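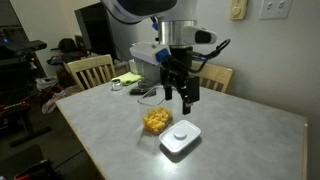

Progress report to the Vachon Fund: monitoring of the Kestmont separation line
Period: March to June
Prepared by Zbigniew Brzozowska

1. Patrols and incidents

In this period our monitors made 158 patrols on both sides of the line. They recorded 446 violations of the ceasefire, most of them small-arms fire at night near Jorkia. In April the number went down for three weeks, after the local commanders agreed on a direct telephone contact. In May it went up again — mainly on the southern part, where the two sides do not agree on the position of one checkpoint.

2. Access

Our teams were refused passage 22 times. We have protested in writing each time and received an answer to five of the letters. The road to Flustach stays closed by mines, so we could not visit the village as planned in the work plan.

3. Staff and budget

Roald Söderlund took over the coordination of the night patrols in April. Two posts for interpreters are still open. Fuel has cost more than we planned, and we ask for your permission to move the unspent money for training to the transport line.

4. Next period

We will open a small office in Jorkia, if the lease is signed in time. The detailed tables of incidents are in the annex, and Roald can answer questions on them.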